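Halima Ajayi had 20 minutes before the van. Apartment 183, second floor, no elevator. Keys on the hook, kettle in the sink, she'd wash it later - no, she wouldn't.

Her brother called. "Did you do the black boxes?"

"Doing them."

"All three? Dad wants them in Reltska with him, not in storage."

"I said I'm doing them." She wasnt. She was standing over the green cloth, thinking of September, Dad at this table, lining things up just so. Upright, he always said. Never flat.

A horn, downstairs. Already.
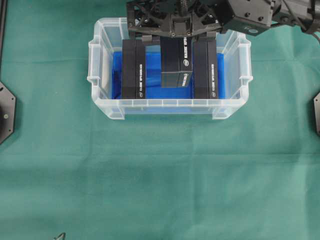

"Two minutes!" she yelled out the window, and went looking for teh lid.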